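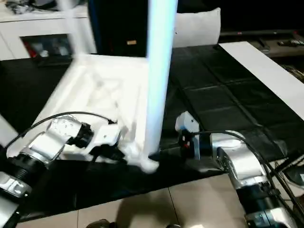

Work on the seating strand of the Nokville furniture project moved from buying to assembly and checking in this period. Lawal delivered the last of the flat-packed and part-built pieces in January, and the assembly bench is now in regular use. White pieces are handled on the dark tabletop with the legs pointing up, as with the square one and its tall round leg, so that the joints can be looked at before anything goes out. The grant has paid for 161 items so far, and 70 of them have been passed for use.

Yaroslav Marchuk has rewritten the checking sheet. It now asks for the underside to be looked at first - ribs, sockets and rim - and then each leg in turn.

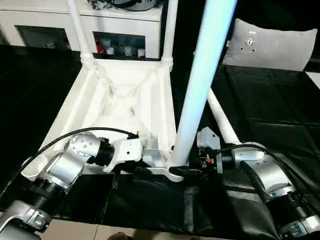 White plastic chair on its back on the black cloth, underside showing.

We sent 17 items back to Lawal with poor leg joints. Replacements are promised at no charge. The Ornberg reading room is waiting for 10 chairs from that batch and will open with fewer seats until they come.

Storage is the other cost line. The Kunari cabinets are within budget and no further order is planned. 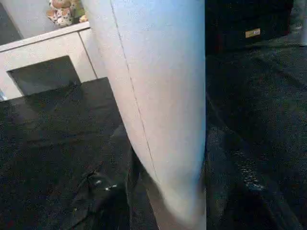 White cabinet with a patterned soft toy on top.

Spending is on plan. The next report will cover delivery to Ornberg.

Lerato Engelbrecht
2022-02-19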